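Thursday, Rera bench, after lunch

Sock sorting again. Left the Garkis wrist firmware alone this time and only changed the grip force, 300 down to 270, to see if the thin cotton ones stop bunching. I can't say I believe the number means anything. The Virholm manual gives no units and the two arms don't feel the same at the same setting.

Plan is dull: pick one from the pile, stretch it between both grippers, hold, find its match, drop the pair in the tray. Sun comes straight across the table at this hour and I suspect it upsets the colour matching more than any setting does.

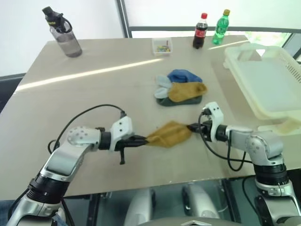 Trịnh reckons the stretch step is a waste of time and a sock can be matched perfectly well in a heap, by colour alone. Maybe — but then two yellows of different lengths count as a pair, and we're back to where we were in July.

My own doubt is the 200 tries we keep quoting. Most were done with the blinds down and the same 9 socks. Not a result, as far as I'm concerned.

To do: blinds up and down, same pile. Swap the left finger pads. Tie back the right cable.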